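Cómo montar un juego de mates casero para la tarde (y que te lo pidan otra vez)

En casa las sumas eran un drama. Mi hija mayor, Signe, se ponía a mirar por la ventana en cuanto veía una ficha, y yo acababa repitiendo "siete más cinco, cariño" con una voz que no me gusta nada oírme. Así que un mes de febrero, con lluvia y sin plan, me inventé un juego de bloques numerados y bandejas que llevamos usando desde entonces. Os cuento cómo lo hago yo, que cada casa es un mundo.

Lo que necesitas

Bloques pequeños en forma de cubo, 13 en mi caso (del 0 al 12).
Un rotulador permanente de punta media. El mío es negro y aguanta bastante bien.
2 bandejas con un poco de borde, para que nada acabe debajo del sofá.
Un mantel individual o un tapete grande.
Papel y lápiz para apuntar los puntos.

Si no tienes cubos sirven tapones de botella, piedras planas, lo que pilles. Yo probé con cartulina y duró una tarde, aviso.

Paso 1. Numera los bloques

Un número por bloque, grande y en una sola cara. Al principio los pinté por todos lados y fue un lío, porque cada una leía el suyo. Ponle una rayita debajo al 6 y al 9, ¡importantísimo! Deja secar antes de que lleguen las manitas.

Paso 2. Prepara la mesa

Extiende el tapete y pon las bandejas encima, una al lado de la otra. En una va el bloque de partida, que sacas a ciegas de una bolsa. El resto espera en la segunda, boca arriba. A nosotras el 7 nos encanta para empezar, porque da mucho juego tanto sumando como restando.
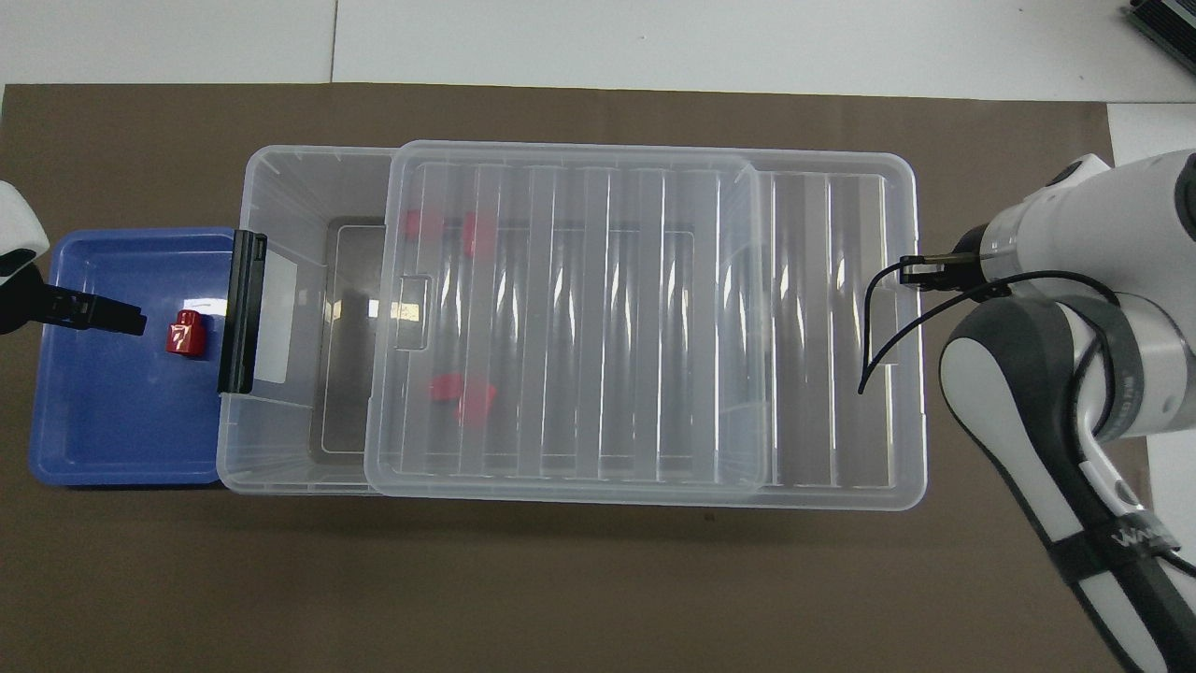 Paso 3. Elige el número secreto

Una jugadora piensa un número hasta el 20 y lo dice en voz alta (lo de secreto se quedó de la primera versión, cuando lo escribíamos en un papelito). Las demás tienen que llegar a él partiendo del bloque inicial y usando los de la otra bandeja. Vale sumar y vale restar. Si alguien quiere multiplicar, adelante, pero que lo explique.

Paso 4. Reparte los puntos

Llegar con un solo bloque da 1 punto, con dos bloques da 2, y así. Parece al revés, ya lo sé, pero lo puse así a propósito: premia buscar caminos largos y hacen el doble de cuentas sin enterarse. Partidas de 45 minutos como mucho, que luego vienen los enfados.

Variantes para mayores

Mi vecina Zdislava lo juega con sus gemelos sin dejarles repetir operación, y se ponen serísimos. También puedes añadir números negativos con otro color de rotulador, o hacerlo por equipos en una merienda.

Si lo probáis con fracciones, contadme en los comentarios, que yo ahí todavía no me he atrevido.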